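Flallomcombe Technical Institute – Automation for Light Assembly, handout 8

The product under review this week is the Zavero two-arm kit, supplied by Nulus. It is sold to small workshops as a complete package: two arms, two grippers, wrist cameras and a year of remote support. The list price is £1,309 per month on hire, with a minimum term of five months.

## 1. Rigid parts

The supplier's first claim concerns furniture. A plastic stool is worked on upside down, and each leg must be brought into line with a round socket at the corner of the seat frame. 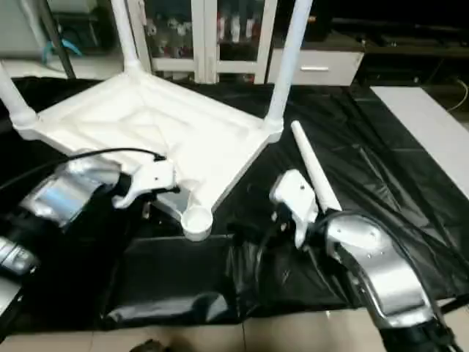

## 2. Soft materials

Cloth has no fixed shape, and its folds may hide the point at which the gripper should act. The wrist camera is therefore of greater value than the head camera for close work, such as the place where a fabric tube enters a metal ring.

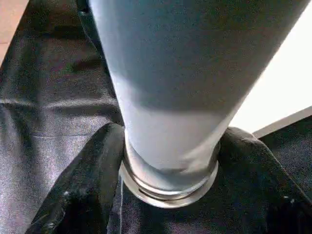

Students should note that the hire price covers one wrist camera per arm – replacements are charged separately. The Mousavi report, issued in February, sets out the support terms on page 13.

## 3. Preparation for the seminar

- Read the Mousavi report, sections 5 to 8.
- Compare the hire terms with those of one other supplier.
- Submit a single page of notes by 7th August.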